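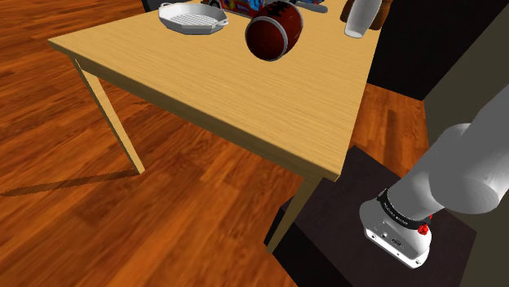
Sim, overview cam. Clutter pushed to far side of table, arm base on its pedestal at right.

Saturday, August, shop. Rosimeire on the laptop, me on the bench arm until the bearing thing, then both on sim.

Where we left it: Urneda (the real arm) is still down, waiting on the wrist bearing. So everything tonight is in sim, scene file drirnenau_table. Goal was to get the clutter set loaded and the thin object grasps going before the bench is back up.

Loaded OK on the second try. First try the football went through the tabletop, collision mesh was missing, my fault, exported visual only. Fixed. Mass on the pan was in grams, not kg. Fixed. Check the rest of the props for the same thing, I did those all in one sitting.

Base on the pedestal is the old offset. Rosimeire measured the real one again and we're off by 21 mm in the direction of the table. Changed it in the config but NOT in the camera calibration file, so don't trust any camera to base numbers from before tonight. Rerun calib first.

Shadows. The overview cam gets a long dark one off the table leg and the segmenter keeps wanting to call it an object. Masked out the floor for now. Ugly but works. Would like to do it properly with the depth image, later.

Ran the Motano planner with defaults, 147 attempts over the whole prop set. Bad ones are nearly all the thin stuff. Football is fine if it comes in across the short way, hopeless end on. Pan by the handle loop, no. Pan by the rim, sometimes. The planner likes the loops too much, scores them high and then the finger doesnt go in. Drop the loop candidates for the pan completely, I think.

Switched to the Esquivel sampler for the knife-ish thing. Slower — 697 candidates before it gives up, and you can hear the laptop fan from the other room — but it gets sane approach angles. Kept the gripper vertical, fingertips only.

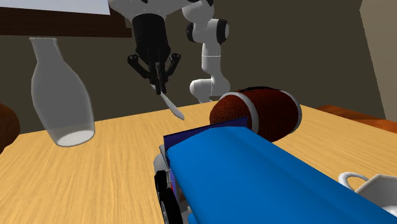
Side cam, thin utensil held at the fingertips, carafe left, football and toy vehicle right. Esquivel sampler.

Saved the config for that one as thin_03. Grip force 40 in the sim units, whatever those are, Rosimeire says newtons, docs say nothing. Look up.

Worries with this grasp:
The blade hangs at a slant and the long part is underneath, so any place motion needs a lot more clearance than the planner thinks. It only checks the gripper body, not what is held. Attach the object to the collision model after close. I thought we did this already?? Look in the old branch.

Carafe is see through, so real depth cam will hate it. In sim depth it's perfect, of course. Rosimeire wants to add noise and holes to sim depth on anything transparent, I agree, she's writing it. Until then no carafe numbers go in the log.

Friction on the fingertips is a guess. The real pads are the cut up rubber from the bike tube and are much stickier than whatever default we have. Do the tilt test w/ the pads on a board when the bench is free.

Also tried two place poses back near the mug. Planner went the long way over the top both times, joint 4 close to limit. Raised the limit penalty, havent rerun.

Todo
- calib rerun w/ new base offset
- prop masses, all of them
- attach held object to collison model
- drop pan loop candidates
- ask about the bearing again
- back up the scene file, it's only on R. Mendonça's laptop right now

Stopped at 11:40, laptop on 4%.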